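Main index | Grippers | Fixtures | Maintenance | Recent changes | Glossary

Finger pad service (hand-held gripper)

Finger pad service is the routine inspection, cleaning, alignment and replacement of the flat contact pads on a two-finger hand-held gripper. The term covers the pads, the screws that hold them, the threaded inserts in the mounting bracket, and the check of the camera view that follows any change to these parts. The procedure described in this article is the one used at the Sistbridge bench, which was written by Mogens Ravn and later adopted with small changes at Fulludstead.

Construction

The gripper has two opposed fingers, each ending in a flat rectangular pad with a matte black face. The pads are fixed by small screws and are removed without opening the drive housing. Behind each finger is a dark gray bracket. Brass inserts are set into the bracket so that screws can be driven and withdrawn repeatedly without wearing the surrounding material. An insert that turns with its screw is treated as failed, and the bracket is exchanged as a unit.

The camera is fixed to the tool and looks forward between the fingers. Both pads therefore appear in every recording, and a pad that has been fitted at the wrong angle can often be recognized from the recording before it is found by hand.

Inspection

Pads are inspected after every 1,000 closing cycles and whenever the tool has been dropped. The pad face is examined under a lamp held at a low angle. Light specks of dust on the matte surface are normal in use and are removed at the next cleaning. Shiny patches, raised edges and cuts are recorded. A cut that reaches the edge of the pad is grounds for replacement.

The pad screws are tested with a hand driver. Powered drivers are not used on the fingers. A screw that moves is taken out, cleaned and refitted with a small amount of low-strength thread locker. Thread locker is kept off the pad face.

Cleaning

Dry dust is lifted with a lint-free cloth. Residue is removed with isopropyl alcohol applied to the cloth, never poured on the finger. The pad is left open to the air until the solvent has cleared. Abrasive paper was permitted in the first version of the procedure and was withdrawn in July after Nam-gil Hwang reported uneven wear on two sets of pads.

View check

With the pads fitted and the jaws open, the tool is held over a bench and pointed at a target object. The operator confirms that both fingers are in view, that their inner faces are angled evenly, and that the target lies between them. The Sistbridge bench uses a yellow cup standing in a black wire mesh basket. The square mesh gives a regular pattern for judging focus, and the cup is easily distinguished from it. The fingers themselves may be in soft focus, as the camera is set for objects farther off.
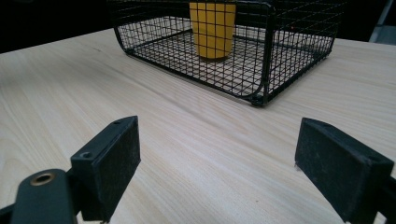 By Ketill Riis | 27 May 2024

The view check is repeated with the jaws closed. The pads should meet along their full height. If light shows at the tip only, the lower screw is loosened, the pad is pressed flat against its seat, and the screw is tightened again. If light shows along the whole height, the zero position of the drive has shifted and must be reset before any further adjustment.

Replacement

Pads are replaced in pairs. The old pads are marked with the tool number and kept for 46 days, after which they are discarded. New pads are fitted dry, screws finger-tight, and the jaws are closed once by hand to seat them. The screws are then tightened in alternation.

Known faults

Cross-threading of the bracket inserts is the most frequent fault in the Fulludstead log, with 7 entries. Valdemar Steinarsdóttir attributes most of these to screws started at an angle with the finger still attached.

See also

Jaw zero reset
Thread locker grades
Tatlı bracket (older pattern)
Trundesstead cable guide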